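Okay, grasp timeouts! I fought these for way too long, so learn from my pain.

## 1. Slow the close

Open `stundex.yaml` and set `close_steps: 7`. With small stuff like this magenta piece, I want the fingertips to meet gently (the default was way too snappy for me).
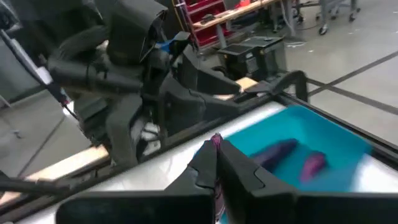 ## 2. Add a retry cap

Set `max_retries: 3`, then restart the planner. Shinji Sakai runs his with no cap at all, and wow, his logs are huge!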